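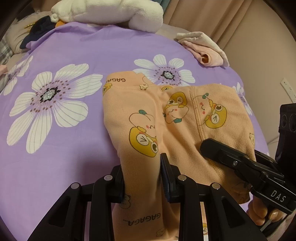 So when does the Cloltlow clothes swap reopen? 30 July 2024, at 10 in the morning, in the old Furnival shop on the corner.

I've been pestering people about this one for months, so I'm very pleased to be typing it at last! The swap shut in February when the roof let the rain in, and since then my spare room has been filling up with jumpers that no longer fit anyone in this house.

The rules are much the same as before. You bring clean clothes, you get a token for each piece, and you spend your tokens on whatever takes your fancy. The limit is three bags per household this time (it used to be as many as you could carry, and I was one of the worst offenders). Coats and shoes go on the rails at the back, children's things by the window.
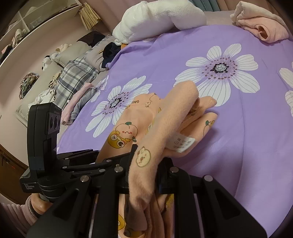 Peach fleece with little cartoon characters on it.

Nightwear and fleecy stuff always went first at the old place, so I'd get there early if that's what you're after. Socks and underwear are still a no, unless they're new and in the packet.

Last year 965 pieces changed hands, and the swap would love to get past 1000 before Christmas. I think it'll manage it easily, judging by the queue I stood in last time!

The Ciria café next door is opening early for the day and doing tea and toast. If you're coming in from Vevier, the bus stops right across the road, but do check the times because the summer timetable has changed and I got caught out by it myself. Parking behind the shop is for unloading only.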